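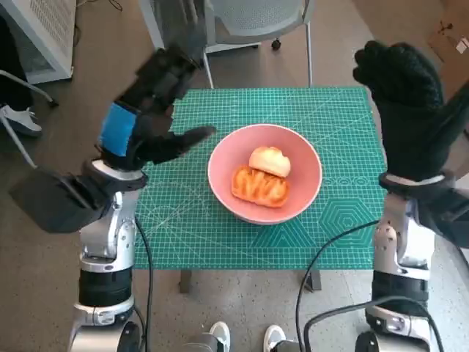 Two arms, one pink bowl, and the bread we've been arguing over since winter.

Search this site
Type and hit enter

Mar 21, 2021

I said I would write something once the arms could be trusted with food, and they can't, so this is a post about why I'm writing anyway.

Background for anyone who missed the earlier grumbling. Shaimaa El Ouafi and I share a corner of the Vinik workshop, and last July she talked me into going halves on a two-armed build. Her argument was that the parts had become cheap enough for people like us. My argument was that cheap parts were going to eat every free evening I had. We were both right, and the spreadsheet now stands at 353 rows, a depressing number of which are connectors.

We call the build Zulu. The task we settled on is dull on purpose: take two pieces of bread out of a bowl and put them down on the table without wrecking either one. The bowl is pink and ceramic, with a wide rim that flares out a little. I wanted a plastic one. Shaimaa said that if we were only going to practice on things that couldn't break, we might as well practice on nothing. Fine. It's her bowl.

The bread is the hard part. A bun half is round and pale and rests on top of its neighbor whenever it gets the chance, and the orange-red slice is flatter and likes to hide under the edge of it. Any person would pick up the bun first and never think about it. Our software thinks about it a lot. On a bad night it decides the two are one object and goes for the middle.

I ran 27 attempts over the past two weeks and wrote them all down, mostly because the forum people at Jitside keep posting success rates with nothing behind them. Mine: four clean lifts of the bun. Every one of those happened when I had set the bowl down in nearly the same place. Move it a few squares on the cutting mat and things fell apart. So what I have is a machine that has memorized a spot on a green mat, and I'd like everyone who sends me excited videos to keep that in mind. Ask where the bowl was the other times.

The mat has been the best purchase of the whole project, by the way. It takes up nearly the whole tabletop, and the grid means I can write down where something was instead of "a bit left." It wasn't bought for this. It was bought for cutting gaskets, back when I had hobbies that ended.

About the hands. The Skollden people (a two-person outfit, they answer email, I have no complaint about them as humans) describe theirs as suited to delicate household objects. I would like to know which household. The fingers close nicely in the air. Around a bun they either stop too early or keep going, and the difference between those two is a setting that drifts during the evening. I retune it at the start of each session and again when I get annoyed. The blue band at the left wrist tells me which hand I'm editing settings for, after I spent an hour adjusting the wrong one.

Cables remain a disgrace. They go down beside the table, they loop across the front on the right, and I have ordered sleeves twice and fitted them zero times. Chaimae Belkadi looked at it and asked whether we were planning to trip over it or just waiting to see. She also asked the question I keep avoiding, namely what a machine that moves bread is for. Shaimaa has a long answer involving her grandmother's kitchen. I have a short one, and it's that I want to know how much of the stuff I read is true, and building it is slower than reading but harder to fool.

What's next: five bowl positions, marked on the grid, same bread layout in each, and no touching the settings between runs. If the number is bad I'll post the number. Shaimaa thinks we should retrain first and test after – I think we've done that three times already and each time it gave us a nicer-looking version of the same problem.

Also the elbow on the left has started making a noise. It's a small noise. I've looked at the screws and they seem fine, and I'm going to go look at them again.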